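Home Guides Lab Bench Events About
Search this site Go

How to run a robot demo at an open day (when the robot lives in a simulator)

A few people wrote to me after the Bastinthorpe open day asking how we set up the lab robot demo, so I'm finally writing it down. We ran the whole thing in simulation, on a big screen, with visitors picking the next job for the arm. It went way better than I expected, and I'd do it again tomorrow!

You need a simulated bench you already trust, a screen people can see from the back, and one person who likes talking. The bench we used was the Timlow scene, with the arm, the plate nests and the two bins. 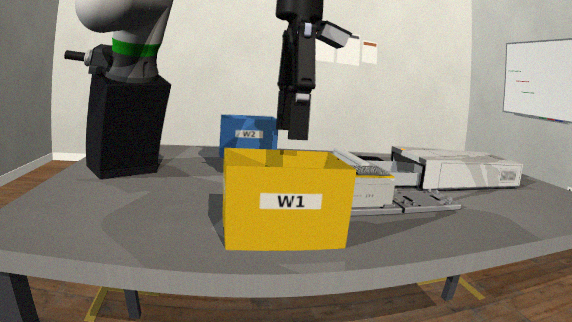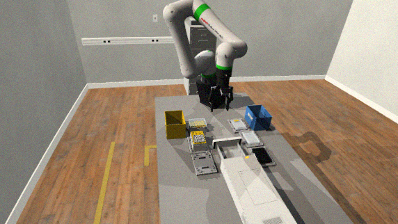
First job: pick ONE task. I wanted to show everything (of course I did) and Shirin Alipour talked me down. We settled on moving a plate from a nest to an instrument, then sending it to a bin. Folks walking in off the street can follow that. They've all put a dish in a dishwasher.

Second, write the task as a sentence before you touch any settings. Ours was "pick up the plate, put it on the loading tray, wait, take it off, drop it in the bin." I taped it under the screen. When people asked what was going on I just pointed at it, and kids read it out loud to their parents, which saved my voice for the hard questions.

Third, get your starting positions saved. Save the scene with every plate where you want it, give that save a name you can't mix up with anything else, and put the reset on a single key. I used the R key. Do this before you do anything fancy. On my first practice run I had no reset at all and spent ages dragging a plate back into its nest by hand, with Kaan Bozkurt watching over my shoulder and eating my chips.

Fourth, slow the arm down. The speed that looks good to you after months of staring at it is much too fast for somebody who walked up ten seconds ago. I went slower than felt right, then slower again. Leave a pause before the fingers close, too. That's the moment everybody leans in.

Then choose your cameras. I'd use 2 views and no more. One should be close to the table so people can follow the gripper, and one should be pulled back so they can see where everything sits. I bound them to the number keys. I tried a slow flying camera in rehearsal and it made Jaime Quintela a little seasick, so that got cut.

A word about labels. Pick bin colors that are easy to tell apart and say the color out loud when you talk. "It's going to the blue one" works on a visitor. "It's going to waste position two" does not. If your bins have short codes on them, learn the codes anyway, some sharp-eyed person will ask.

Next, rehearse with someone who has never seen it. Ours was Godelieve Leemans from the front desk. She asked whether the floor tape did anything, whether the arm gets tired, and what a pipette tip is for. I had a decent answer for exactly none of those! I wrote down better ones that night. Short version of the last one: it's a throwaway plastic tip for moving small amounts of liquid, and you use a fresh one so samples don't get mixed.

On the day, keep groups small. We took 4 people at a time up at the keyboard, and everyone else watched from behind. Let one visitor choose which plate goes next. Give the keyboard to the shy one if you can.

Tell people up front that it's a simulation. I put it in my first sentence every time. Some visitors figured they'd missed the "real" robot, and once I explained that this is where you try out a move before you risk the hardware, they got much more interested. We had room for up to 200 visitors and the door count at closing was 296, so I guess word got out. Next time I'd bring a second screen and some throat candy.

Things will go wrong. A plate slid off the fingers in front of a full crowd, and I hit R and said "and that's why we practice in here." Biggest laugh of the day. If the program locks up completely, have a recorded run ready to play while you restart. Keep it on the same machine, already open in another window. Don't count on the building wifi for it.

Last bit: afterward, write down the questions you got, before dinner if you can manage it. I waited two days and lost half of mine. Abílio Falcão is collecting them for our next one in October, so if you ran something similar and got a question you couldn't answer, send it over. I still don't have a good reply for the boy who wanted to know if the arm could be left-handed.

Related guides
Saving and resetting a simulated bench
Talking to visitors: notes from the Hamann demo
Rurnevora open house, what we brought and what we forgot
Choosing camera views for a big screen
Plate nests for beginners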